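Lellurthorpe Furnishings

Home > Window furnishings > Curtain tracks > Plisier ceiling-fixed track

Plisier Ceiling-Fixed Curtain Track

Product code 724
Supplied by Lellurthorpe Furnishings to trade and household customers

Overview

The Plisier is a slim aluminium curtain track fixed directly to the ceiling. It is intended for bedrooms, studies, hostel rooms and other small spaces where a pole would stand too far from the wall or where there is little depth between the top of the window and the ceiling. The track is supplied in white as standard and may be painted on site with any water-based paint suitable for metal.

Each track is cut to order at our Lellurthorpe works. Customers are asked to supply the finished width in millimetres. The track will be cut to that figure, and no allowance will be made for skirting, coving or plaster unless this is requested in writing.

What is supplied

One length of track, cut to size
Ceiling clips, one for each 501 mm of track and one for each end
Gliders, packed in a sealed bag
Two end stops
Screws and plugs for plasterboard and for solid ceilings
Fitting sheet

Curtains, hooks and heading tape are not included. The gliders accept all common plastic and metal hooks. Customers who already own curtains with a pencil pleat heading will not normally need to alter them.

Choosing a curtain weight

The Plisier is rated for light and medium curtains, lined or unlined. For heavy interlined curtains, or for any window wider than 3 metres, the Vergara track should be ordered instead. The Vergara uses the same clips but has a thicker wall and a deeper channel, and gliders from one range will not run properly in the other.

Curtains made from reclaimed cloth or adapted from other household textiles may be used, provided that the top hem is sound. Any loose stitching should be secured before the heading tape is attached, as threads that work free can become caught in the channel.

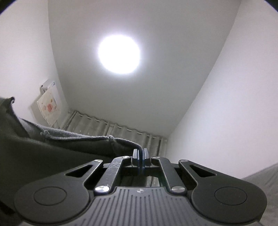 Where the weight of a fabric is not known, the finished curtain should be folded and placed on a household scale. A pair of curtains weighing more than 8 kg in total is outside the rating of the Plisier, whatever the width of the track. Thermal and blackout linings add a good deal to the weight and should be in place when the curtain is weighed.

Length and clearance

Ceiling-fixed curtains hang a greater distance than those fixed above a window frame, and ready-made lengths are often too short. Measure from the ceiling to the floor at both ends and in the middle, and use the shortest of the three figures. Deduct 15 mm for the track and a further 10 mm for clearance at the floor. Older floors may call for more.

If a radiator stands beneath the window, curtains should either finish above it or hang clear in front of it. The track should be placed at least 90 mm forward of the radiator face.

Planning the position

The track may be placed close to the window recess or brought forward to run from wall to wall. The second arrangement suits narrow rooms, as it gives the end wall a plain, even finish and conceals pipes and uneven plaster. It also allows the curtains to be drawn fully to each side. In a small white room with pale grey curtains across the far end, the effect is calm and the ceiling light is left clear. Darker cloth may be preferred where early morning light is a concern, and a lined curtain is recommended for any bedroom facing east.

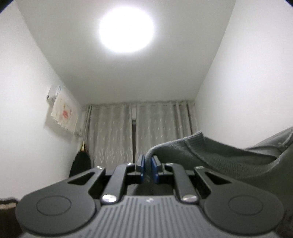 Fixings should be made into joists wherever possible. Joists commonly run across the shorter span of a room, although this cannot be relied upon, and a detector should be used before any hole is drilled. Cables serving a central light may pass through the same space as the fixings, so the supply should be switched off at the board while work is carried out. A round ceiling light such as the one shown, which glows brightly against a plain off-white ceiling, is also helpful when judging cloth - samples should be viewed once with it on and once by daylight, as pale greys in particular can change a great deal between the two. Sample cards may be kept for 14 days and returned in the envelope provided.

Fitting

Mark a straight line on the ceiling parallel to the window wall. Set the end clips 50 mm in from each end of the track and space the remaining clips evenly between them. Load the gliders before the track is raised. Press the track into the clips, beginning at one end, and turn each clip lever until it locks. Fit the end stops last.

Two persons are required for any track longer than 1070 mm.

Care

Wipe the channel with a dry cloth twice a year. A silicone spray may be used if the gliders become stiff. Oil and household polish should not be used, as both collect dust.

Spare parts

Gliders, bag of 20: code 219
Ceiling clips, bag of five: code 501
End stops, pair: code 502
Dreston joining bridge, for runs made from two lengths: code 1070

Delivery and returns

Tracks up to 2.4 metres are sent by parcel carrier. Longer tracks are delivered by our own vehicle or may be collected from the Lellurthorpe trade counter between 8 am and 4 pm. The works closes for stocktaking in the last week of June, and orders received during that week are cut when it reopens.

Cut tracks cannot be returned unless faulty. Unopened bags of spare parts may be returned within 28 days with proof of purchase.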